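Hospitality Operations, Unit 6
Beverage Service in Guest Rooms and Small Lounges
Course handout - Dirirton Institute, Department of Hotel and Catering Studies

Purpose of this unit

Students completing this unit should be able to plan, stock and cost a self-service beverage point in a small property. The unit assumes that the material on storage and on basic food hygiene has already been covered. Students who missed the February sessions should read the handouts for Units 4 and 5 before the seminar.

1. Types of service

Small properties generally choose between a staffed counter, a bulk urn or flask, and a single-serve machine. A staffed counter gives the best control over quality but is hard to justify outside breakfast hours. Bulk service is cheap per cup when demand is steady. When demand is light or scattered through the day, much of the coffee is thrown away, and what remains loses flavor as it stands.

Single-serve equipment costs more per cup and produces very little wasted coffee. The guest makes one drink at a time and chooses the variety. It suits rooms, meeting spaces and lounges where guests arrive singly.

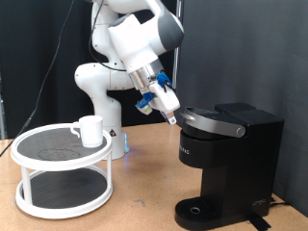
Figure 1. Single-serve coffee maker and two-tier stand with mug.

2. Layout of the beverage point

The order in which a guest meets each item should match the order in which it is used: cup, coffee, machine, then sugar, milk and stirrers. Waste bins belong at the end of the line. Where a table is shallow, a tiered stand saves surface area, and cups should be kept on whichever level can be reached without leaning across the machine.

Water should be available nearby if guests are expected to fill the tank themselves. In the Hender case study, guests carried water from a washroom at the far end of the corridor, and complaints about spills continued until a filled pitcher was placed at the station.

3. Costing

The cost of a cup is made up of the coffee, the cup or its washing, condiments, energy, labor and a share of the equipment. Students often leave out labor on the ground that the guest does the work. Staff still restock, wipe down, descale and empty the bin.

Worked case. The Rustad guest house has 25 rooms and one lounge. A machine in the lounge serves 60 cups a day. Staff visit the station twice daily and spend 10 minutes there on each visit. Daily labor is therefore 20 minutes, or one third of a minute per cup. Students should repeat the calculation for a day on which only half as many cups are served and comment on the result.

4. Stock control

Pods are counted at the same hour each day and recorded on the stock sheet. Use by variety is recorded separately, as decaffeinated stock moves slowly and is the most likely to pass its date. Older cartons are placed in front of newer ones. A reorder level should cover normal use during the supplier's delivery period plus a small reserve - the Suron exercise in the workbook sets out the method in full.
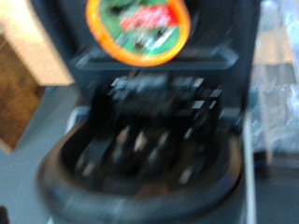 Should the reserve be the same for every variety of pod?
It should be set separately for each one. A variety with steady daily use needs only a small reserve, while one with uneven demand needs a larger reserve in proportion to its sales.

5. Cleaning and records

Outer surfaces and drip trays are cleaned at every visit. Descaling follows the maker's instructions and depends on the hardness of the local water. Each cleaning is signed for on the station card, and completed cards are filed with the housekeeping records.

Preparation for the seminar

Read Sections 2 and 3 again and bring a completed costing sheet for the Rustad case. Draw a simple plan of a beverage point for a lounge of your choice, marking the power outlet, the water supply and the waste bin. Plans may be drawn by hand. Written work is to be left in the department tray before the seminar begins.

Handout revised March 4, 2018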